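17 August 2024
Equipment planning, Bullville shop

Went back over the numbers for the second sorting cell. The July plan had us buying the arm, the gripper and the stand from Jaltorari as one package. Their new quote drops the stand and leaves the gripper at the old price, so the package no longer saves us anything. I'm splitting it into separate lines.

Gripper: two candidates left. Trimance wants 815 for the parallel one with spare pads. Ko wants 800 without pads, and pads are extra each time. We go through pads. Leaning Trimance, but want their lead time in writing first.

Stand: we can weld our own. Steel is on the rack. Need to check that the floor by the compressor is level enough before anyone cuts anything.

Bins: held off. The sim work is meant to tell us what heights we can live with, and I don't want to order a stack and then find the elbow swings through the back row. The current layout has the bins side by side along the front of the table, with the right-hand one taller than the other two. The cubes are stand-ins for parts until somebody measures the real ones.

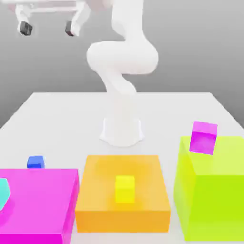
Do we need to order the arm before the bin layout is settled?
The arm has the longer lead time, so it goes first, as long as the reach covers every layout we are still considering.

Still open:
- power drop on the north wall, get a price from the electrician
- does the Jaltorari controller come with the long cable or the short one (quote doesn't say)
- training: they offer 4 days on site, we budgeted for 5
- guarding, not in any quote so far

Moved the guarding into its own line with a blank next to it so it doesn't get forgotten like last time. Spreadsheet is saved in the cell 2 folder, old version kept. Next thing is to call Trimance about the lead time.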